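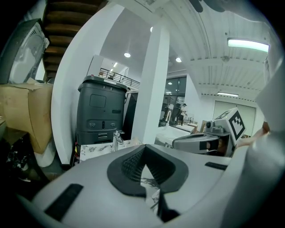 Product guide 7, page 2

Mortgages > Existing customers > Offset mortgage

Cotasora Offset Mortgage

An offset mortgage links your home loan to a savings account held with us. You pay interest only on the difference between the two. The savings stay in your name and you can take them out when you need them, but they earn no interest while they are linked.

The Cotasora Offset Mortgage is open to people buying a home to live in and to people moving a loan from another lender. It is not offered on holiday homes or on property that will be let out.

How the offset works

We look at both balances at the end of every day. If your savings go up, the interest charged for that day goes down. If you make a withdrawal, the interest goes up again from the same day. Your savings can offset up to 100 per cent of the loan. Anything you hold above the loan balance stays in the account and earns nothing, so you may prefer to keep it elsewhere.

You can choose what happens to the interest you save:

Shorter term – your monthly payment stays as it is and the extra goes towards the loan.
Lower payment – we work out your payment again each December and write to you with the new amount.

You can switch from one to the other once a year. Ask for form 2309 at any branch, or write to the Dreltville office for a copy. Where a mortgage is in joint names, both borrowers must sign.

Linked accounts

Each mortgage can have two linked accounts. One must be a Saithong Saver, which we open for you when the loan completes. The other can be a current account in the name of any borrower on the mortgage. Parents and other relatives cannot link their own savings under this product. They should ask about the Grestent Family Mortgage, which has its own terms and a separate application.

If you close your last linked account the mortgage carries on as an ordinary variable rate loan. The rate does not change, but there is nothing to offset against it until you open another account.

Rate and charges

The rate is variable and follows our offset base rate. We tell you in writing before any increase takes effect. Current rates and the arrangement fee are in the rate sheet, which branches hold in print. The fee can be added to the loan, in which case you pay interest on it in the same way as on the rest.

There is no early repayment charge. You can pay off part or all of the loan at any time, though a deeds release fee applies when the mortgage ends.

Is it suitable?

Offset rates tend to be higher than those on our ordinary mortgages. If you have little in savings, or expect to spend them soon after moving, a standard repayment loan may cost less. Our advisers Lamduan Suksawat and Ekkachai Wiriya can compare the two using your own figures. Bring recent payslips, proof of address and a statement for any savings you plan to move across. Self-employed applicants should also bring their tax calculations.

Your home may be repossessed if you do not keep up repayments on your mortgage. Lending depends on your circumstances and on a valuation of the property.

Terms last changed 24 April 2019. Earlier offset customers keep the terms in their original offer letter.

Contact: Mortgage Desk, Cotasora, Dreltville | © Cotasora | Back to top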